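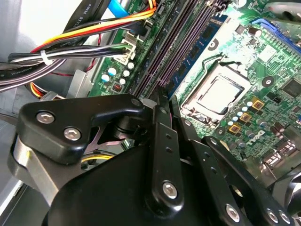
> Zerncombe will take any old PC for 3 quid and wipe the drive while you wait. I've sent two there and would again. Why pay Berow 170 for a refurb when you can get the same thing there for less?

Wiping "while you wait" sounds quick to me. A full pass on my old drive ran from breakfast until gone 2 in the afternoon - so what are they doing at the counter? Did you get anything in writing?

I'd also want to know what "the same thing" means. Berow's price includes a year's cover. The Onedthorpe shop said that too, mind, until my power supply went in February.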